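About Flustia

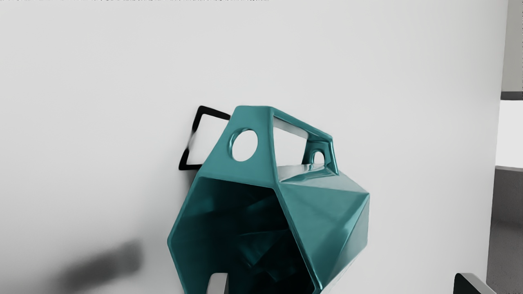
Teal faceted container with a looped handle, computer render.

Most contractors' websites will tell you that they are passionate about buildings. We have our doubts about that. Flustia fits out and refurbishes dental offices, vet practices and small labs, and we would prefer to be judged on whether the sinks drain and the doors close.

The company was started by Sevim Kırmızıgül after several years of pricing jobs for a larger builder. She had seen too many quotes come in low and then grow by a third once the ceiling was down and the client had nowhere to go. Flustia was meant to test whether a firm could put the unpleasant numbers in the first quote and still win work. We lose plenty of bids that way. We have also finished 21 clinical refurbishments, and the firm is still here.

We have 8 people on the payroll. Plumbing, carpentry and tiling are done by our own crew. Electrical and ventilation work goes to two outside firms, Matos and Wornix, and you'll find both named in your contract. We are wary of any builder who says everything is done in-house. Ask to see the payroll.

What we take on

Strip-out of old flooring, partitions, plumbing fixtures and suspended ceilings. New treatment rooms, reception desks, staff areas and accessible restrooms. Sealed vinyl flooring with coved edges. Medical gas and suction lines, through licensed installers only. We don't build houses, and we stopped doing restaurants after 2 of them.

Our shop is in Lunau, and we work within 300 miles of it. Past that, the travel costs start to look silly on the invoice, and a local firm will probably serve you better.

About schedules

We are asked in nearly every first meeting whether a practice can stay open during the work. Sometimes it can. Be careful with anyone who says yes before they have looked above the ceiling tiles. Cutting concrete next to a room where someone is having a root canal is a bad idea at any price, so noisy work starts after 6 p.m. or the practice closes for it. Dust barriers help less than the brochures claim.

We don't offer "turnkey solutions" and would be glad if someone could explain the term to us. You get a drawing, a fixed price, a list of what that price leaves out, and one site manager who stays until the punch list is signed. Asbestos surveys are always on the list of exclusions and are ordered separately.

We have no testimonials page. Past clients who have agreed to take calls are listed on the sheet that comes with every quote, including one who was unhappy with her flooring. New site visits are being booked from September.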